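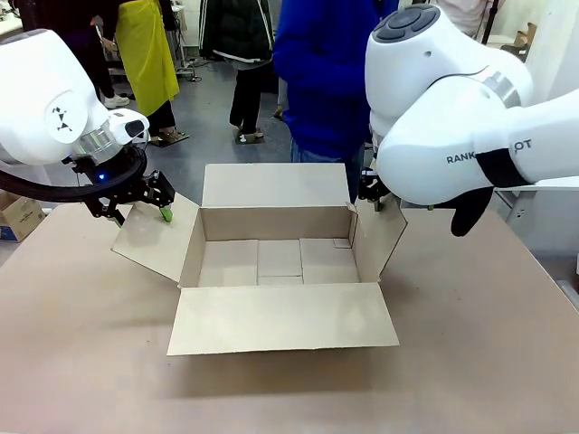
**Figure 7.1** Two-arm handling of a corrugated box during a works demonstration. Each gripper is in contact with one side flap.

# 7 Handling Flexible Packaging

Rigid parts keep their shape when they are gripped. Cartons do not. A flap turns about a crease whose stiffness varies with the board, the humidity of the store and the number of times it has already been folded. This chapter deals with the planning of two-arm tasks on such objects, and takes as its running case the carton cell shown to visitors at the Trultex works in Moodley.

The cell was opened to customers and students in December, and 134 people attended over the two days. Each group stood at the far side of the table while the arms worked on a plain carton. The programme, supplied by Pronov, divides the task into 36 motion steps — most of them short approach moves made at reduced speed. Bavura supplied the board.

Figure 7.1 shows the arrangement used throughout. The left gripper presses a fingertip against one flap, while the right gripper holds the top edge of the flap opposite. These are different kinds of contact. A pressing contact can push but not pull, and it may slide along the board. A gripped edge resists motion in both directions, but an error in arm position is passed directly into the crease.

Section 7.1 sets out a hinge model for a single flap. Section 7.2 extends it to two flaps moved together and gives the limits on closing force; the value of 40 N used there applies to single-wall board only. Section 7.3 covers the layout of a demonstration cell, including where visitors may stand.

Readers should have completed the exercises on contact forces in Chapter 6 before starting Section 7.2.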